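About Grudach

Who we are

Small shop. Three of us full time, plus whoever we can talk into a shift on the arms. We gather examples for learning systems — people drive a robot through ordinary jobs, we record it, check it, label it, send it on. The people who train the models are our customers. We don't train anything ourselves, apart from a little one we keep to catch bad recordings.

Started in December in the back half of a print shop. Moved twice since. Still have the print shop's kettle.

What we do all day

Picking and placing, mostly. Into baskets, out of baskets, off a table, onto a shelf. Groceries, toys, packets, pouches, things that roll and things that fold. An operator holds the controls, the arm follows, and every go gets saved from start to finish with the wrist camera running. Good goes and bad ones. Customers used to ask us to toss the misses, now most of them want them kept and marked.

A basket job sounds dull until you try it. The sides slope, things slide into each other, and one glossy packet lying over something else can take up half a morning. We like those. A clean table teaches an arm very little about a kitchen.

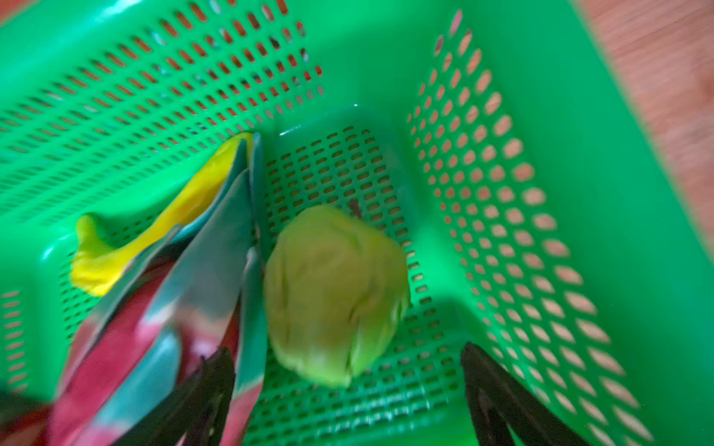 How a set gets made

Customer sends a task in plain words. "Take the cabbage out of the basket" is plenty. Zoila Apaza writes it up and picks the objects, and she is fussy about objects — different sizes, different colours, a few that look alike on purpose. Then 19 practice goes per operator before anything counts. Then the real ones.

Yesenia Huaranga looks after checking. Every recording gets watched by 2 people who weren't driving. If they disagree on the label it goes to a third, and if that's a mess too it goes in the bin. Blurry frames stay in, the arm moves and so does the camera. Dropped frames do not.

Our biggest set so far is Villulon, 1807 recordings, all baskets and bins. The next one, Brelex, is cloth and soft bags and is going slower then we hoped.

The people

Zoila Apaza — tasks, objects, shopping. Knows the price of every vegetable in town.
Yesenia Huaranga — checking and labels.
Ifor Howells — arms, cameras, cables. If a gripper finger wears down he is the one who prints a new one.

Working with us

We pay operators by the hour and never by the recording. Rushed goes make rotten data. No robot experience needed, a steady hand and some patience will do, training takes roughly a week. Shifts are mornings or afternoons, your choice, and we finish at 5.

Customers: tell us the task, the objects if you care about them, and what you want done with failures. We'll send a small sample set first so you can see if the labelling suits you. Prices on request, we are still redoing that page, sorry.

Write to Ifor about hardware and Zoila about everthing else.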